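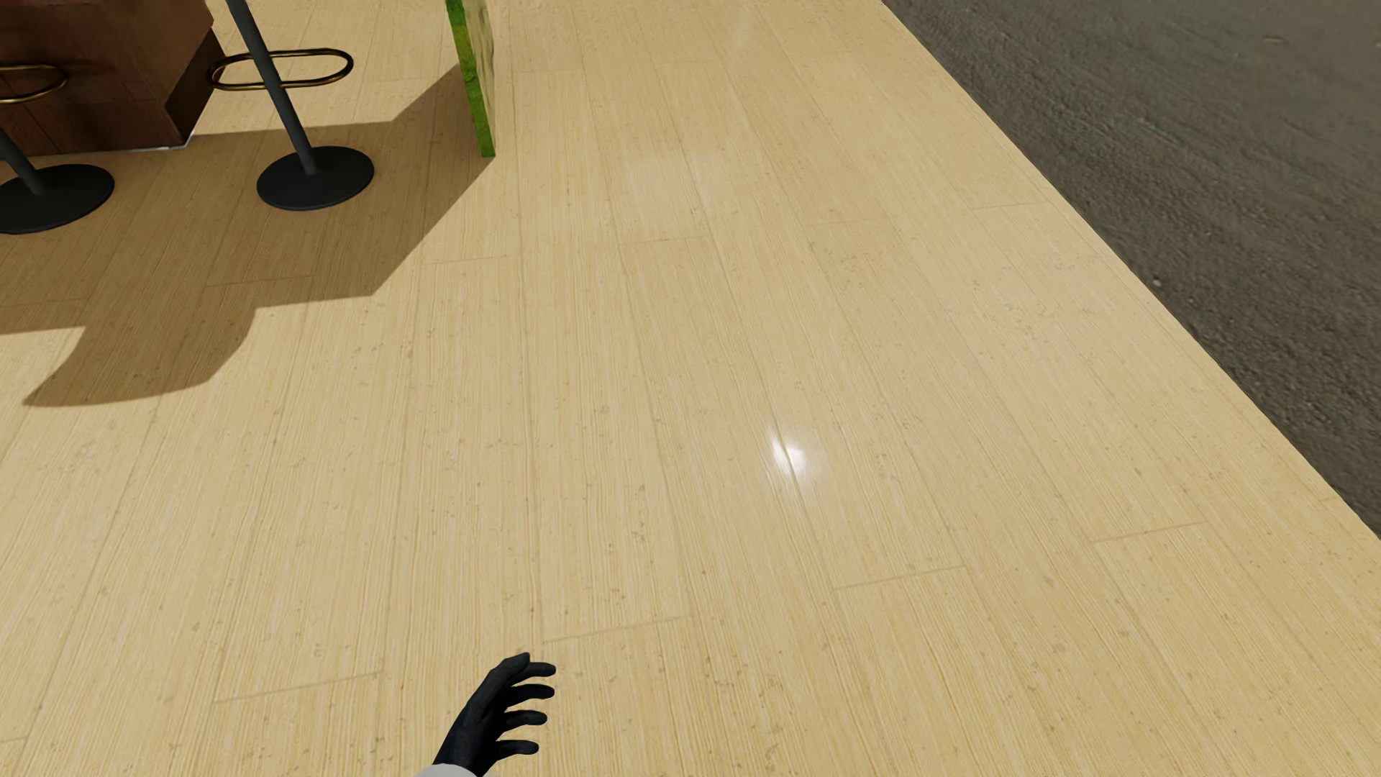
Pale plank flooring, boards laid lengthwise with staggered end joints.

About Bramier

Bramier is a timber flooring supplier and technical advice firm. We supply boards, underlay, adhesives and finishes to joiners, flooring contractors and householders, and we survey floors that have moved, cupped or come loose. The company trades from a single site, which holds the warehouse, the conditioning room and the office.

What we do

Our work falls under supply, survey and training. Supply accounts for most of it. We keep 2,000 square metres of board in stock, in both solid and engineered construction, and cut samples from the same batches that we deliver. A sample is marked with its batch number. If the batch has sold out by the time an order is placed, we send a new sample before accepting payment.

Surveys are carried out on site. The surveyor takes moisture readings from the boards and the subfloor, records the air temperature and relative humidity, and checks the expansion gaps at the walls, thresholds and pipework. The report gives the readings, the likely cause of the fault and the repair we would recommend. It does not give a price for the repair. Customers are free to take the report to any contractor they choose.

Training is for working floor layers. Each course is limited to four places and covers subfloor preparation, setting out, fixing and finishing. Courses run in the training bay at the warehouse, on both concrete and suspended timber subfloors.

How the company started

Bramier began as the flooring counter of Geagea, a general builders' merchant. The counter sold softwood boards by the bundle and a small range of hardwood strip. As demand for wider boards grew, so did the number of complaints about gaps and cupping, most of which came down to boards being fitted before the building had dried out. The counter staff began lending hygrometers to customers and keeping a record of the results. That record became the basis of our present site checklist.

The flooring side was later separated from the merchant and took its current name. Geagea no longer holds a share in the business, although we still buy fixings and sheet materials through its yard.

Materials and standards

Every delivery into the warehouse is checked for moisture content, thickness and straightness. Boards outside our limits are returned or sold as seconds, and seconds are labelled as such on the invoice. Solid boards are held in the conditioning room before sale. Engineered boards stay in their sealed packs and should be opened only when the room they are meant for is ready.

Our own range is called Clometti. It is an engineered board with a tongue and groove on all four edges, supplied in mixed lengths so that end joints can be staggered without excessive cutting. We advise setting out from the longest straight wall, with no two neighbouring rows ending at the same point. Clometti is sold unfinished, oiled or lacquered. The lacquered boards are not suitable for re-oiling – the lacquer has to be sanded off first.

Adhesives and levelling compounds are stocked to match the boards. We do not sell a board for use over underfloor heating unless its maker has given a maximum surface temperature in writing.

The Nindus store

Offcuts, part packs and ends of batches go to Nindus, our clearance store in the rear half of the warehouse. Stock is listed by area, thickness and finish. It is sold as it stands and cannot be matched later, so we suggest allowing for waste when measuring. Returns are not accepted on Nindus stock, except where a pack has been wrongly described.

Working with us

Trade accounts are open to any firm that lays, repairs or specifies timber floors. There is a minimum first order of 100 square metres, after which any quantity may be ordered. Householders can buy without an account and are charged the listed price. Delivery is to the kerb unless a carry-in has been booked – please tell us of stairs, narrow doors or parking limits when ordering.

Survey bookings are taken by telephone or through the enquiry form. Please have the floor area, the type of subfloor and the date of fitting to hand. The training calendar is issued each March, and places are given in order of payment.

Page last revised: April 27, 2024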